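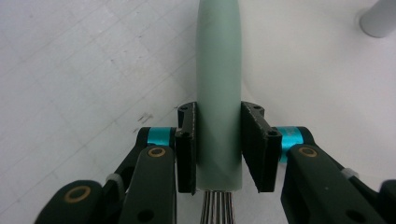 Whisk test, pads closed on the green handle.

Ticket 101: Whisk rotates in grip
Opened 15 Jan 2024 by the Nosden bench
Status: open, grudgingly
Project: Kament hand-held gripper, shared workshop build

Problem: The gripper picks up the whisk fine and holds it upright fine. Ask it to stir and the handle slowly turns between the pads until the wires point wherever they like. Pancake batter remains unmixed.

Tried so far:
- Raised the servo current limit to 400 mA. Holds tighter, slips the same, and now it hums.
- Swapped the Munro servo horn for the spare. No change, except that we no longer have a spare.
- Reseated the right pad, which sits at a tilt to the handle. Tightened its screw. It went back to its tilt - I admire the commitment.
- Wiped the handle with alcohol. Good for 4 stirs instead of 2.

Current theory: flat pads on a smooth round handle touch along a thin line each side, and no amount of squeezing fixes that. The Plostasik build notes suggest a shallow V groove in the pad face. I read that page in January, after printing flat ones.

Next: reprint both pads with the groove, glue on a strip of bike inner tube, retest with water before anyone opens the flour again. The wooden spoon ticket can wait for this one.

3 comments | 0 shares
Contact the bench | © Nosden Workshop | Back to top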